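Weekend packing help wanted – small things, soft wrapping, one very full shop

Posted in: Jobs / Part-time and short-term

Hi! I'm Teodor Öberg and I run Wiltum, a secondhand shop for play kitchens, dollhouse furniture and all the tiny cups and saucers that go with them. We're moving to a bigger place on Nyberg Street in February and I need a couple of extra pairs of hands to get the stock wrapped, boxed and over there in one piece.

I should say right away that this is not a heavy lifting job. The shelves and the counter are being handled by Durko, a moving company with a truck and people who know what they're doing. What I need is somebody patient who can sit at a table and wrap small stuff for an afternoon without going nuts. There are 900 pieces on my list, most of them would fit in your hand, and a good many have a lid or a handle that loves to wander off on its own.

We wrap in old clothes. I gave up on bubble wrap a while back (it leaves marks on anything painted, and I got tired of hauling it out to the trash) and now I buy worn-out sweatshirts and T-shirts by the bag. You lay one out, put the piece down in the middle, fold the sides over and tuck the sleeves in if it has any. It takes maybe an hour to get the feel of it. Sweatshirts go around cups, pots and anything with a lid. T-shirts are for plates and flat things. Socks are for spoons, and yes, we have a lot of socks.
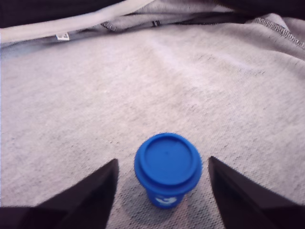 Lids stay on if they snap on. If a lid just rests there, take it off, wrap it separately and put it in the same bundle with its cup, please! I've spent too many evenings on the floor matching lids to pots and I would like to never do it again. Every bundle gets a strip of masking tape with the shelf number on it, and then it goes in a box with others from the same shelf. Don't mix shelves, even if there's a perfect little gap left over. Stuff the gap with a sock.

The work is four weekends, Saturday and Sunday, from 10 in the morning until 3 in the afternoon with a break for lunch. I buy the lunch. It's usually soup from the place next door, Zestico, and they're good about leaving things out if you tell me the day before. You don't have to do all four weekends but I'd love it if you could do at least two, so I'm not explaining the tape system over and over.

Pay is $62 a day plus the lunch – wait, no, let me fix that before somebody writes to me. It's $62 for the Saturday and the same again per half day if you stay on to help unpack after 3. Regular full days on Sunday are paid at $90. Sorry, Saturday starts slower because I'm still running the shop and you'd mostly be keeping me company until noon! If you'd like it all in writing I have a one-page sheet I can email you.

You don't need any experience. Steady hands help. Reading my handwriting helps more. It's good if you don't mind sitting, and good if you're okay with lint, because the sweatshirts shed and you'll go home wearing some of it. If you have allergies to dust or wool, tell me and we'll find you a spot on the labeling end. There are three steps up to the front door and no ramp at the old shop, but the new one is level with the sidewalk, so if stairs are a problem you could come for the unpacking part only.

Teenagers are welcome from 16 up with a note from a parent. Two friends applying together is fine too – just say so, and I'll try to give you the same days.

To apply, send a few lines through the contact form on the shop page with your name, which weekends you can do and a phone number where I can catch you in the evening. No résumé needed. I'll call everybody back, even if it's a no.

And if you can't work but have a bag of old sweatshirts in the closet, I'll take those! I'm still 30 short, adult sizes, clean, zippers cut out if possible. Drop them by the back door any time the light's on.

Teodor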